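Hosting an online launch for an edited essay collection: rights, registration and recording

Posted in: Small Press and Academic Publishing
Tags: launch events, translated work, open access, webinars

Posted by Zadura

Our research center is preparing to publish an edited volume of essays in media theory. It is the third title in a series that we issue as a free PDF and as a print-on-demand paperback. The essays were written by a single author who is no longer living, and they have been translated by four different people over a long period. The editor wrote the introduction and is the person most readers will associate with the book.

We intend to hold the launch online on a Wednesday in April. The draft program consists of a welcome from the center, a talk by the editor, short readings by two of the translators, and an open discussion. The department's webinar license allows 500 attendees, although our last event drew 59 registrations and considerably fewer people on the evening itself.

I would be grateful for guidance on the following matters. First, whether readings from the translated essays require separate permission when the book itself is already cleared for publication. Second, whether registration should be required for a book that is given away without charge. Third, whether the recording should be published afterward, and if so, who must agree to it. The estate has been cooperative but is slow to reply, and I would prefer to write to them once with a complete request.
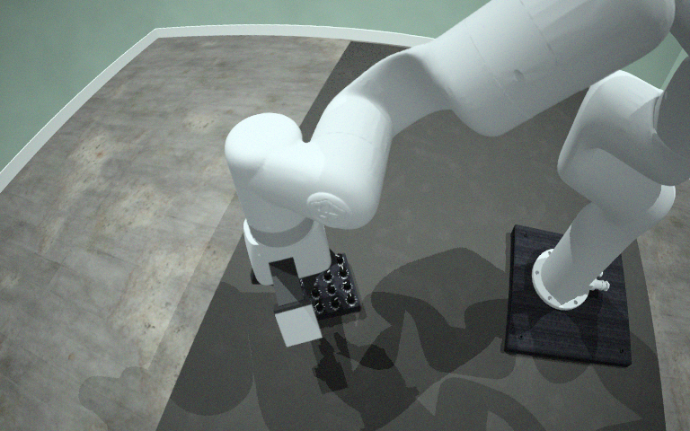 I should add that the center has no events officer. The announcement, the registration form and the session itself will be handled by the series editor and by me, with some help from the university library in circulating the notice. We have no budget for captioning beyond what the webinar software provides. Two of the speakers will be joining from a time zone seven hours ahead of ours, so an evening start here is not possible.

Posted by Beyene

I can speak to the rights portion of this inquiry, having dealt with permissions for a humanities series over a number of years. Please treat the following as general guidance and consult your own contracts before acting on it.

Permission to publish a text in print and as a PDF does not necessarily extend to public performance or to recording. Many older agreements are silent on the subject. A short reading at a launch is rarely refused, but a recording that remains available for years is a different use, and an estate is entitled to be asked about it. Your letter to the estate should therefore name three uses separately: live reading, recording of the reading, and publication of the recording on a named website. State the maximum length of each extract. In our series the standard wording allowed up to 500 words per reader, and no estate has objected to that figure.

The translators must also be asked. A translator ordinarily holds rights in the translation unless these were assigned in writing, and with work done over a long period by four people you may find that the paperwork differs from one to the next. Please check every agreement individually. If one of the translators who is not reading has translated a passage that will be read by someone else, that translator's consent is required as well, and the name should be spoken aloud before the reading begins. This is a courtesy that is often overlooked at launches, and translators do notice.

The open license on your PDF may settle part of the matter. If the volume is released under a license that permits sharing and adaptation with attribution, readings and recordings are likely covered already. If the license excludes derivative works or commercial use, I would still write the letter. Some centers publish recordings on platforms that carry advertising, and opinions differ on whether this counts as commercial use.

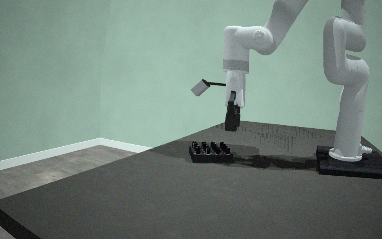 Where the estate is slow to reply, set a date in the letter by which you need an answer, and make the date reasonable. Eighteen working days is what we have used. Do not write that silence will be taken as consent, as it has no standing and tends to cause offense. If no reply arrives, proceed with the editor's talk and the discussion, and have the translators speak about their work instead of reading from it. A talk of this kind can quote brief phrases without difficulty.

One further point concerns speakers. Everyone who appears should sign or confirm by email a one-paragraph release before the event. It should state that the session is being recorded, where the recording will be held, and whom to contact to have a contribution removed. Members of the audience who ask questions by voice should be told at the beginning that they may be recorded, and should be given the option of typing their questions.

Posted by Dodidham

Our department at the Gristine Institute held a comparable launch last year. There were 175 registrations. We did require registration, mainly so that the link could be sent out the day before and again one hour before the start. The form asked for a name and an email address only. An earlier version asked for institutional affiliation, and we received several polite complaints from independent scholars and artists who did not have one.

With regard to the announcement, place the title, the editor, the translators, the date and the time in the first two lines, and give the time in both time zones. A paragraph on the author may follow. Many of the notices that reach our mailing list begin with the history of the series, and the reader must search for the hour.

I would suggest 11 in the morning your time, which is 6 in the evening for your two speakers. Keep it to 75 minutes. Ours ran to two hours and the discussion suffered - the editor's talk alone took 50 minutes.

Automatic captions were poor with the names of theorists. We corrected them in the recording before it was posted, and this took most of a day.

Posted by Zadura

Thank you both. I have located three of the four translator agreements, and none of them mentions readings. The letter to the estate will go out this week with the three uses listed separately. The 11 o'clock start has been agreed with the speakers. If anyone is able to share the wording of a speaker release, I would be glad to see it posted below.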